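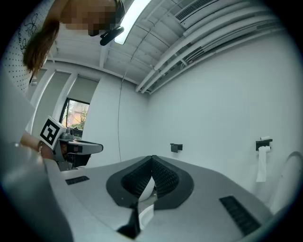

Figure 1. Leaning over to look down from close range.

Tudura School of Building Studies
Housing and Health, Unit 6: Water and Waste in the Home
Lecture notes, revised 2022-06-13

6.1 Scope of the unit

These notes cover the supply of water to a dwelling, the fixtures that use it, and the drains that carry it away. They should be read together with the reading packet for Unit 5 (Heating and Damp). Street sewers and treatment works are dealt with in Unit 8 and will be mentioned only where they affect the home.

Students are not expected to carry out plumbing work. They are expected to read a simple drainage plan, to name the main parts of a system, and to write a clear account of a fault for a landlord or housing office.

6.2 Supply

Water enters most dwellings through a single service pipe. A shutoff valve is normally fitted close to the point of entry, and in apartment buildings there may be a second valve for each unit. The position of both should be recorded at the start of any survey.

Pressure is a common subject of complaint. Low pressure at one faucet usually points to a blocked aerator or a partly closed valve near that fixture. Low pressure throughout the home suggests a fault on the service pipe or in the supply to the building. Surveyors should ask whether the problem is constant or is worse at certain hours, and whether the neighbors have noticed it.

6.3 Fixtures

A fixture is any device that receives water and discharges it to the drain. Sinks, bathtubs, showers and toilets all fall under this heading. Washing machines are treated as appliances in these notes, although they connect to the same drains.

In a gravity toilet, water is held in a tank and released into the bowl by a flush valve. The rush of water fills the curved passage behind the bowl and starts a siphon, which draws out the contents. When air enters the passage the siphon breaks, and the bowl refills to its resting level. A weak flush may therefore have several causes: too little water in the tank, blocked rim holes, or a partial obstruction in the passage. 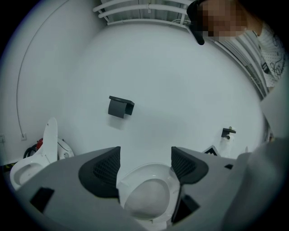
Figure 2. Toilet, white, viewed from above and in front.

Leakage from the tank to the bowl is the most frequent source of hidden waste in a bathroom. It makes little noise and leaves no stain on the floor. The standard check is to place a few drops of food coloring in the tank and leave the toilet unused for half an hour. Color in the bowl indicates a worn flapper or a damaged valve seat.

6.4 Traps and vents

Every fixture must have a trap. The trap holds a small depth of water, known as the seal, which keeps sewer gas out of the room. In a sink the trap is a separate bend below the drain; in a toilet it is formed in the body of the fixture.

A seal may be lost in two ways. It may dry out, as often happens with floor drains and guest bathrooms, or it may be pulled out by suction when a large volume of water passes through the pipe. Vents prevent the second fault by admitting air to the drain – a gurgling sound from one fixture while another is emptying is a sign that the vent is blocked or missing.

6.5 Case study: the Goicoechea Homes, Castonitz

The Goicoechea Homes were built as rental housing on the east side of Castonitz, close to the Punitz canal. The group contains 204 apartments in four blocks. Over one winter the housing office received some 100 reports of bad smells in bathrooms and kitchens, most of them from the upper floors.

The first response was to clean the drains. Reports continued at the same rate. A later inspection of the roofs found that vent openings had been covered when the roofing was renewed. The openings were cleared in July, and the office then wrote to all tenants asking them to run water in seldom-used fixtures once a week.

For discussion, students should consider the order in which the inspections were made, the wording of the tenants' reports, and what a single well-kept log might have shown. A copy of the site plan is in the reading packet.

6.6 Written assignment

Prepare a fault report on one fixture in a building to which you have lawful access. State the type of fixture, its position, the fault observed, the checks made and their results. Do not take any part of the fixture apart. Where no fault is found, report the checks in the same form.

The report should not exceed 2000 words, excluding drawings. Submit one printed copy to the unit office, Room 12, before the next seminar. Drawings may be made by hand but must be labeled in ink.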